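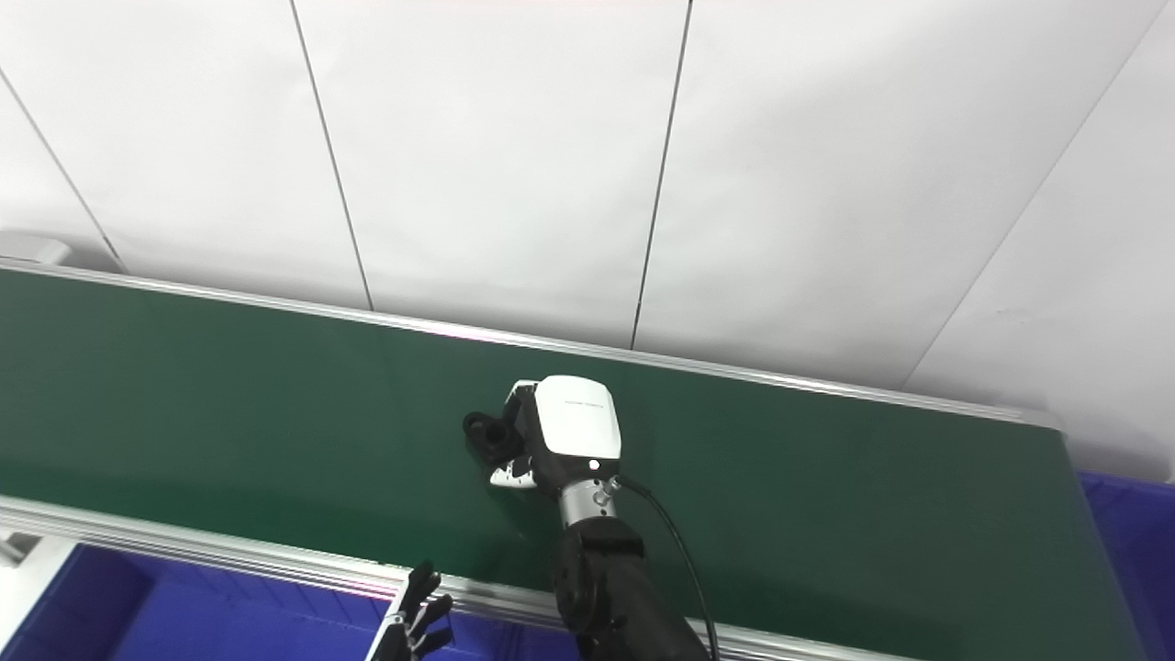 Kelunley Conveyor Sorting Project

The Kelunley Conveyor Sorting Project is a student robotics project run by the automation club at Prirley Technical College. Its subject is two-handed picking from a belt conveyor into storage bins. The project began as an elective exercise and became a standing club activity under Jagadeesh Shetty, an instructor in the controls program.

Equipment

The work cell consists of a green belt conveyor with aluminum side rails, set against a white paneled wall. Blue plastic bins stand lower than the belt. The robot has two multi-fingered hands; the right forearm is black, and the back of its hand is covered by a white molded shell. Cell software is written by students and is known as Abdella. It handles grasp selection, arm motion and logging.

Task

In the basic task, a part lies on the belt and one hand must close around it, lift it clear of the rail and release it over a bin. The second hand stays low in front of the near rail until called – a rule adopted after repeated collisions between the arms. Parts with loops or handles are treated as a separate class, as the fingers can enter the opening and fail to let go.

Student teams are limited to 6 members. Each team is given 16 supervised sessions, the last of which is scored.

Records

The club logs every attempted grasp. The first season's log holds 1643 entries and the second 1806. Both are kept in the Ulevus archive, the college's store of student work. Failed grasps are entered under one of three codes: missed, dropped or stalled. The third code was added in October of the second season.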